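Reading Room Safety Walk-Round — September checklist with comments
Lumbantobing House, ground floor and mezzanine

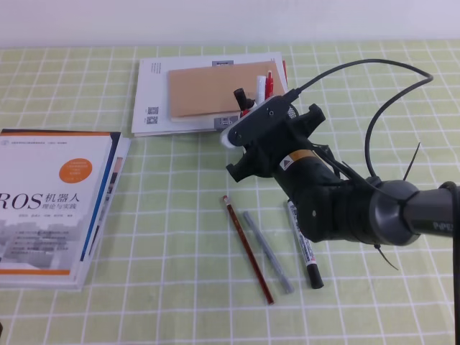 Books and a notebook on the green checked tablecloth.

Checked by: Kelly Bloxham
With: Fikri Sutanto (shelving), Amirul Nugroho (electrics)
Started 8.15 am, before opening

Marks used: OK / Minor (fix when you can) / Fix (before next opening)

1. Ways in and out

Front door opens fully and stays open on its hook — OK
Lovely and smooth now. Whoever oiled the hinge, thank you!

Back door opens from inside without a key — OK

Route to back door clear, full width — Minor
Two returns trolleys were parked in the passage. We moved them to the bay under the stairs and they fit beautifully, brakes on, handles to the wall. Please keep using that bay.

Exit signs lit — OK
Both ends of the mezzanine checked with the main lights off.

2. Floors and stairs

Carpet tiles flat — Minor
One tile lifting by the large print shelves. Taped for today. Spare tiles are in the cupboard behind the desk, and the pattern does match if you turn them the right way round (arrow on the back).

Stair edges, all 14 steps — OK
The new pale strips are a joy. You can see every edge from the top, even on a dull morning.

Handrail firm — OK
Gave it a proper tug at both brackets.

Door mat — Fix
Curled at one corner and a real toe-catcher. Taken up. Farah Raju is ordering a heavier one with a bevelled edge.

3. Shelving

Tall units fixed to wall — OK
Fikri checked every bracket on the Gridell units by hand.

Top shelves not overloaded — Minor
Atlases have crept back up to the top of bay 6. Big, heavy books belong at knee to waist height, where you can lift them with a straight back. Fikri brought them down and put the poetry up there instead. It looks very smart.

Book ends in place — OK

Kick stools: rubber feet present, castors lock when stood on — Fix
One Wendberg stool rolls a little under weight. Labelled and put in the office. The other is perfect, so please share nicely until the replacement feet come.

4. Reading tables

Tables steady, no rocking — OK
Folded card has gone from under the window table and a screw-in foot has gone on. Much better!

Tablecloths clear of the floor and not trailing where people walk — OK
I do love what the cloths have done for the room. Clip them at the corners if a fan is running.

Piles of books kept low and back from the table edge — Minor
One pile on the window table was taller than I'd like. Split into two.

Chairs: legs, joints, seats — Minor
All 121 seats in the building gone over, including the stacking ones. One loose back rail, glued and clamped, out of use until tomorrow.

5. Electrics and lamps

Plugs and leads on reading lamps — OK
14 lamps, all with sound leads. Amirul swapped one cracked plug on the spot.

Lamp shades clear of paper — OK

Extension leads — Fix
A lead was plugged into another lead behind the display stand. Taken out. If the display needs power, ask Amirul and he'll run one long lead along the wall.

Vultska heater by the desk — OK
Guard tight, a clear metre all round. Please keep coats off it when the cold mornings start.

6. Air, damp and light

Windows open and latch — OK
Mezzanine window is stiff but closes. Candle wax on the runner helped enormously.

Damp behind the local history bay — Minor
Slight musty smell, wall dry to the hand. Leave a finger's gap behind the books and we'll sniff again next month.

7. First aid and fire

First aid box complete — Minor
Low on medium plasters. Added to Farah's list.

Extinguishers in place, pins in, dials in the green — OK

Alarm test — OK
Heard clearly in the store with the door shut, which it wasn't last time. Very pleased with this one.

Still to do

Door mat — Farah
Stool feet — Fikri
Long lead for display — Amirul
Carpet tile — Kieran Bainbridge, who has the good knife

Finished 10.40 am. Signed copy is in the red folder at the desk.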